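Home Stories Kitchens Gardens Letters Subscribe Search

The Baker Above the Ferry Landing

By the time I get to the top of the hill in Trastbridge, a little out of breath and carrying a bag of plums I'd promised to bring, the door of Le Roux is already propped open with a sack of flour and the first batch is long gone. It is twenty past seven on a wet November morning. "You missed the good part," the baker calls from the back, "but I saved you a heel." She has, too, wrapped in a tea towel, and I eat it standing up with butter while she finishes wiping down and finds us two stools.

She asked me not to use her name, which in a town this size is a bit like asking me not to mention the river, but I promised, and so she will be the baker from here on. She has run Le Roux for six years. Before that she kept the books for a boat repair yard called Clostard, down at the landing, and before that she raised her boys and baked one loaf a week, on whatever day she could manage it.

"I wasn't any good," she says. "I want people to know that. My bread was so heavy the boys used to knock on it before they'd eat it. They'd say, is anybody home in there?" She laughs hard at this, and has to put her coffee down.

What changed was the winter the yard cut her hours. She had her mornings back for the first time in years, and an aunt had left her a crock and a handwritten recipe for rye that made very little sense. The aunt had measured in cups, but the cup was a particular blue one that had been broken long before. "So I had this beautiful recipe and no way of reading it. It was like a letter with half the words washed off. I made it every day until it tasted like her kitchen, and that took me until the lilacs came out."

I ask how she knew when she'd gotten there. She thinks about it for a while, long enough that a customer comes in, buys a seeded loaf, tells us both about her knee, and leaves again.

"The smell of the crust when you break it," she says at last. "There's a sourness that goes up your nose, and then it turns sweet. I sat down on the floor and cried, to tell you the truth. Then I called my sister and made her drive over."

The shop came later and mostly by accident. The old tailor's place had been empty for ages, and the landlord offered it to her cheap for four months to keep the pipes from freezing. She moved in a secondhand oven from Movside, the next town down the river, and a table that had to come in through the window. On her opening morning she sold everything by nine o'clock and had no idea what to do with the rest of the day, so she locked up and went for a walk.

These days there are three people working the early shift, counting her, and on the Saturday before Thanksgiving last year they sent 147 loaves out the door (she keeps that number on a scrap of paper by the till and looks at it when she's tired). She could sell more. People are always telling her so, and a man from a grocery chain came by twice with a folder. She gave him a bun both times and sent him home.

"He was nice! He had a nice tie. But I asked him what time the bread would have to be made, to get to all those stores, and he said the evening before. Well, then it's yesterday's bread. I like yesterday's bread, I eat it every day of my life, but I'm not going to put it on a truck and call it today's." 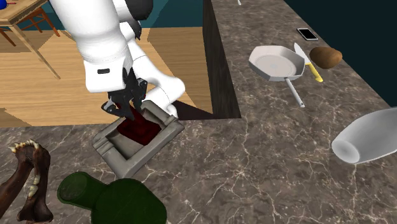
She is less stubborn than that makes her sound. She'll happily tell you to use dried yeast if that's what you have, and she thinks people worry far too much about flour. What she does care about is time. When beginners ask her for help, and they do, often with a phone held out and a sad loaf on the screen, she nearly always tells them the same thing, which is to go away and leave the dough alone for another hour.

"They hover," she says. "I did it too. You poke it, you lift the cloth, you move it closer to the stove. Go weed something. Call your mother. It's going to get there whether you're looking at it or not."

I ask her about the years at Clostard, and whether she misses them. She surprises me by saying yes, a lot. She misses the smell of varnish and the men arguing about the radio, and she misses being very good at something without having to think about it. She still does their taxes every spring, at the flour-covered table, and they pay her partly in cash and partly in smoked trout.

As for what comes next, one of her sons has started coming in before his own job to shape the rolls. She hasn't said anything to him about it, and she'd rather I didn't either. "He's better than I was," she says, lowering her voice though he left an hour ago. "His hands are warm. You can't teach that, you can only stay out of the way of it."

The rain has mostly let up when I get my coat. She is already cutting my plums in half for a cake, and she talks to me over her shoulder the whole way to the door, about her sister's new dog and the state of the road to Movside, and whether I might bring the bag back the next time I'm up the hill.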